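Plusura packing site, staff and management meeting
Minutes, December 2, 2025

Present: day shift, late shift, management, Hason (by phone). Last minutes agreed, no changes.

1. Folding station. Hason says the automated line will take the plain folding from February. Over 900 pieces a day to start. Mixed items and returns stay with people. Day shift asked who clears jams. Hason: operator on the floor, training is 17 hours, paid. Late shift wants that in writing. Agreed.

2. Jobs. Management repeated no layoffs. 68 on the rota now, same number planned. Question about temps, no answer yet, carry to next meeting. Several people unhappy with this.

3. Table layout. Long discussion. Hason wants the top kept clear apart from the work, day shift says there has to be somewhere to put a cup down. Cables behind the table need tidying before anyone is asked to work on that side.

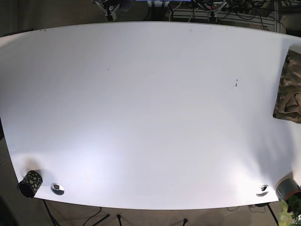
Item 3: folding table, cloth at the right edge, power strip and cables behind.

Agreed: shelf for cups and personal stuff, within reach. Cables to go in a covered run. Management to get a price from Kolář, limit 2,000.

4. Pace. Late shift worried the line sets the speed and breaks get squeezed. Jalta site had the same complaint. Management says breaks stay as they are. Stop button can be used by anyone, no report needed for a first stop. Wording to be put up by teh lockers.

5. AOB. Gloves running low again. Locker room heater stil not fixed.

Next meeting in February, before the line starts.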